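Open afternoon at Gorico Textile Care, Rulau

I went to the February open afternoon mostly to hear how the staff were getting on. Gorico washes linens and small garments for hotels and gift shops, 2,764 pieces on the day before our visit, and the slow part has always been hanging the delicate things that can't go through a dryer. The Rulau site has had robot cells from Drondex for 11 months.

We were let in at 2 p.m. and Berhanu Mekonnen, the shift lead, took us straight to the test cell, where new handling routines are tried before they go onto the floor. Two arms share a rail and work at a clip hanger on a wooden stand, with a basket of holiday pieces off to the side.
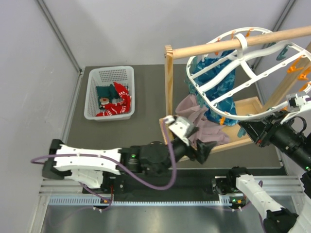

Mekonnen used to hang by hand for whole shifts. He told us his shoulders are better and his days are more broken up - he now gets called over whenever a cell stops. Two people from the hanging line have moved to inspection and mending. One asked to go back to folding, and did.

Pay came up too. Cell operators went up one grade after 30 hours of training, and some of the older staff think the training should have been offered to everyone at once. Management didn't argue with that.

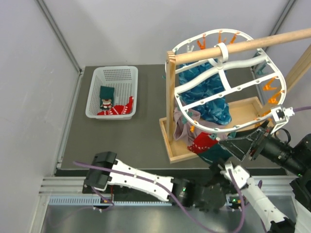

QUESTIONS FROM VISITORS

Teodoro Montes, who runs a small laundry in Menon, asked what happens with odd-shaped items. They still go to people, and so does anything with a loose seam. He also asked about noise, and Mekonnen said the washers are louder.

Coffee was in the canteen afterward. Parking is tight, so use the lot behind the loading dock.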